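Closet day, 02/07/2020

I wiped down the white table first and left one brown thing at the corner, rough and ridged.
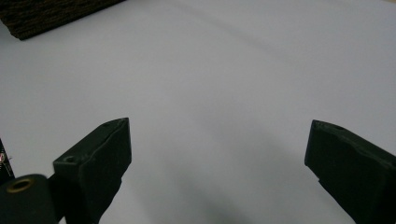

Hangers

The wire ones from Odside went in the trash. I'm keeping pale plastic, all one kind.

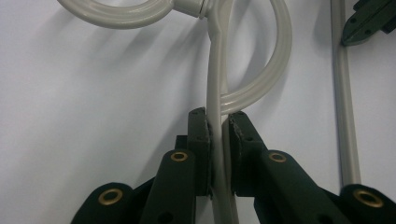 Ileana Pop gave me her spares when she left Bonddale, and they take a winter coat fine. The wicker basket stays by the table while I sort.
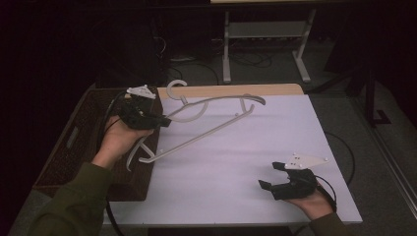

Still to do

Sweaters, then the hall shelf. I need 3 more hooks.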